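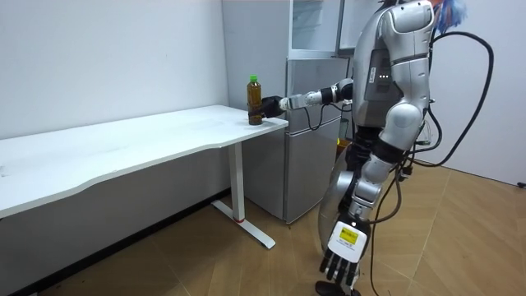 Bottled tea and juice to join Dadero deposit scheme

7/31/21

Shoppers in Dadero will soon pay a small deposit on bottled iced tea, juice and flavoured milk, after the town council agreed to widen a scheme that until now has covered only water and fizzy drinks.

The change means every plastic drinks bottle of up to two litres sold in the town will carry the same refundable charge, whatever is inside it. Glass bottles and cartons are still left out.

Councillors passed the plan at their last meeting in July. It will be brought in over six weeks, during which shops may go on selling old stock without the deposit label. Bottles without the label can be put in household recycling as before, but no money will be paid out on them.

The scheme began with a trial at the Hlongwane shopping centre and now takes in 107 shops and kiosks. The council says 92 of these already accept empties over the counter or through a return point by the door. The rest sell drinks but are too small to store the returns, and their customers are sent to the nearest larger shop.

Tea drinks were the most common item turned away at return points, according to a report that went to councillors before the vote. Many people had assumed they were covered, the report said, and staff at busier shops were spending a good deal of time explaining that they were not. Rejected bottles were often left on the floor beside the return points or in nearby litter bins.

Vulto, the firm that collects and sorts the empties, had asked for the rules to be made simpler. It told the council that most tea and juice bottles are made from the same plastic as water bottles and can go through the same sorting line. Coloured caps are no trouble, it said, and should be left screwed on. Full shrink sleeves are harder to deal with and may have to be taken off by hand until new equipment is fitted at the depot.

The supermarket chain Sostosik, which has the largest number of return points in the town, said it backed the wider scheme but wanted more frequent collections. Its branch on the ring road had to close its return point several times this month when the storage cage filled up before midday.

Vulto has agreed to add an early evening round on the busiest routes – mainly the town centre and the streets near the bus station – and to review the timetable in the autumn.

Some smaller traders are less happy. In a written response to the council, a group of kiosk owners said they would lose sales to larger shops where customers could hand in empties and buy a drink on the same trip. They asked for shared return points at market squares, and the council has said it will look at two possible sites.

About 70 per cent of bottles covered by the present rules are being brought back. The council expects that figure to dip at first while people get used to the new labels.

Leaflets will be sent to all homes in Dadero before the change takes effect. Shops can order shelf notices and spare labels free of charge from the council's waste office.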